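Curnska butcher-block top, five months in

I bought the Curnska top in January to replace a laminate bench that had swollen at the front edge. Surkel sold it to me for 200 plus delivery. It came flat and square, sanded but with no finish on it.

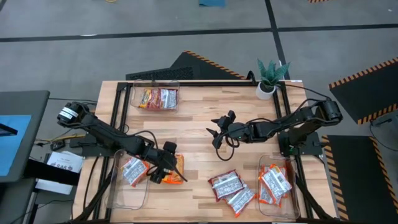

Oiling took most of a weekend. I used Kauppinen hard oil, three thin coats on both faces. Do the underside as well. Ritva Kemppainen oiled only the top of hers and it cupped by spring. The grain stood up after the first coat and needed a light sanding.

Water beads for a few weeks, then stops. I wipe on another coat when that happens – ten minutes of work.

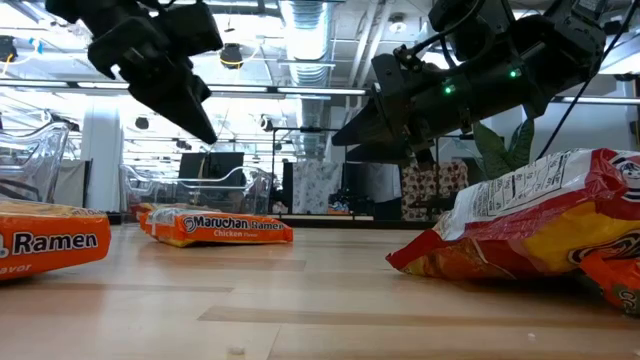 Heat is the weak point. A saucepan left a pale ring on mine that two rounds of sanding only faded. Knife marks are easier and mostly vanish under the next coat. The glue joints have stayed tight.

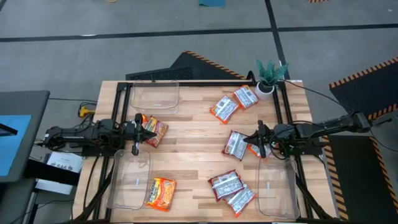 Light butcher block, strips in blond and tan.

I also looked at the Flekunari top. It is thicker, but the sample had filler in several joints and the price was higher. Oskari Huttunen has one and likes it, though he needed help to lift it.
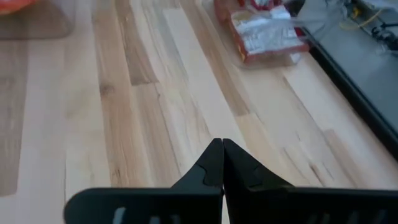 Screw holes should be slotted so the wood can move. The brackets Surkel supplies have round holes, so I filed mine out. Four stars – the fifth went with the brackets.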